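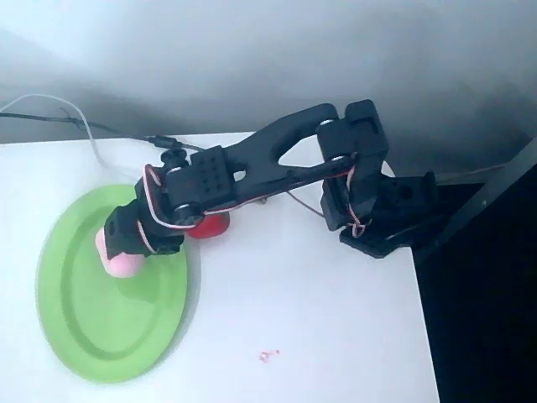
Ticket 1725
Subject: Boiler pressure drops overnight, top floor radiators cold
Site: Ovholm, rear building
Opened by: Roxana Castaño
Handled by: Sơn Vương
Status: Closed, one follow-up open

Original report

The heating in the rear building has been poor since we came back in December. The two radiators on the top floor are cold at the top and lukewarm at the bottom. The ones on the ground floor are fine. The gauge on the boiler reads 1.4 bar when I leave and is down near 0.6 by the time I get in. I have been topping it up from the filling loop under the boiler every morning. On two mornings it had locked out with the low pressure code and I had to press reset after filling.

I can't see any water on the floor anywhere. The hot water at the sinks is normal.

Roxana

Reply, Sơn Vương

Thanks. Please stop topping it up every day if you can stand the cold for a night or two. Each time you fill it you put fresh water in, and fresh water brings air with it, so the cold tops on the radiators may just be a result of the filling. It also washes out the inhibitor.

Could you do the following before I come over:

Fill to 1.4 bar with the system cold, then close both valves on the filling loop and take the hose off if it will come off by hand.
Write down the pressure at 17:00, and again when you get in.
Go outside and look at the small copper pipe that comes through the wall behind the boiler. Tie a plastic bag over the end of it overnight and see if there is water in it in the morning.

Don't bleed the top radiators yet. With the pressure that low you could pull air in.

Reply, Roxana Castaño

Done. 17:00 was 1.4. At 07:40 it was 0.7. The bag was dry, and I left it on for a second night and it was dry then too. The hose wouldn't come off by hand so I left it on, but both valves are shut.

One thing I should have said before. The heating goes off on the timer at 18:00, so I don't know how much of the drop is just the water cooling down.

Reply, Sơn Vương

Some of it will be, but a cold fill to 1.4 should come back to 1.4 when it is cold again. A dry bag means the safety valve isn't letting by, so that leaves the expansion vessel, a leak on the pipework or a leak inside the boiler itself. I'll be there in the morning with the pump and the gauge.

Visit 1, notes

Boiler is a Steltitz system model. Last service label is three years old. Cover off, no staining on the base plate, no green marks on the joints. Condensate trap clean.

Checked the expansion vessel with the water side drained down to zero. Air side was 0.3 bar, should be 1.0. No water came out at the Schrader valve, so the diaphragm is probably sound. Pumped it to 1.0 and left it ten minutes, held. Refilled to 1.4 cold.

Ran the heating for an hour. Pressure went to 1.7 and stayed there, so the vessel is doing its job again. Bled both top floor radiators. A lot of air out of the one on the landing, less from the other. Both hot right across afterwards. Topped up to 1.4 once more after bleeding.

Isolated the boiler from the heating circuit with the two valves underneath before leaving, to see which side the loss is on. Explained to Roxana that there will be no heating tonight and left two fan heaters.

Result of isolation test

Boiler side held at 1.4 overnight. When I opened the flow and return valves in the morning the gauge fell straight to 0.8. The loss is in the pipework or radiators, and the boiler is fine.

The low vessel charge was a real fault but it wasn't the cause of the drop. I had hoped it was.

Visit 2, notes

Went round every radiator valve with dry tissue. Ground floor all dry. Top floor, slight damp on the gland of the landing valve, nipped up a quarter turn. Not enough to account for what is being lost.

The pipes to the top floor run up in a boxed corner and then under the floorboards. Asked Roxana when the boards were last up. She checked with the landlord's office and the answer was that Villanueva ran new data cable up there in the autumn. Lifted the two boards with new screws in them. A screw had caught the side of the 15 mm return pipe. The hole is very small and with the heating on it barely weeps, but with the pipe cold there was a steady bead forming. The insulation underneath was soaked along almost a metre and had been holding the water, so nothing was coming through the ceiling.

Drained down, cut out the damaged section, fitted a new length with two compression couplings. Removed the wet insulation and left the boards up to dry. Refilled, added inhibitor, bled again.

Parts used
15 mm copper pipe, 0.5 m
15 mm compression coupling, 2
Avik inhibitor, 1 bottle

Invoice for parts and labour is number 462, sent to the landlord's office.

Reply, Roxana Castaño

Pressure was 1.4 last night and 1.4 this morning. All the radiators are hot. The landing smells a bit musty with the boards up but it is getting better. Can the boards go back down at the end of the week or should I wait?

Reply, Sơn Vương

Give it another week with the heating on, and keep people off that part of the landing - I have put a sheet of ply across the gap but it isn't fixed. When the boards go back I'll use shorter screws and mark the pipe run on top in pencil.

Please read the gauge once a week from now on, always cold, and write it on the sheet inside the cupboard door. If it goes under 1.0 reopen this ticket and don't fill it.

Still to do: refit boards, new insulation on the return pipe, swap the stiff hose on the filling loop. Boiler service is overdue and will be booked on a separate ticket.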